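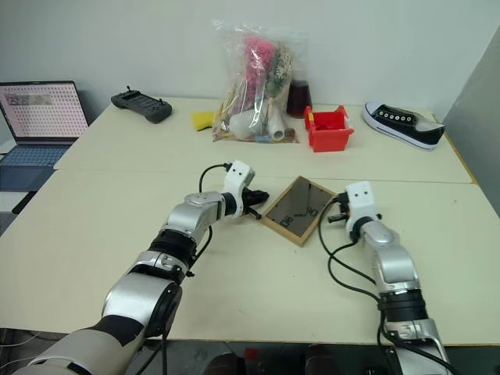
Keeping kids' paperbacks alive, quick list. Typing this between loads of laundry so bear with me.

Loose pages first. Thin line of white glue down the gutter, toothpick not the bottle tip. Wax paper both sides, close it, heavy stack on top overnight. Don't peek.

Torn covers – clear book tape, inside AND outside. Regular tape goes yellow and then you're stuck with it.

Sticky fingerprints: barely damp cloth on glossy covers only. Never on the pages. For pages use a soft white eraser, go one direction or teh paper crumples.

Musty smell. Box with a lid, open dish of baking soda in the bottom, book standing up so the pages fan. 9 days did it for a 228 page soccer novel from the Grerkville library sale. The smelly one from August took 2 rounds.

Series books – number the spines with a dot sticker, low down. My son puts them back in order now, mostly.

Kiros Wolde asked about dog chewed corners. Trim, sand lightly with a nail file, done. Wont be pretty but it reads fine.

More when the dryer stops.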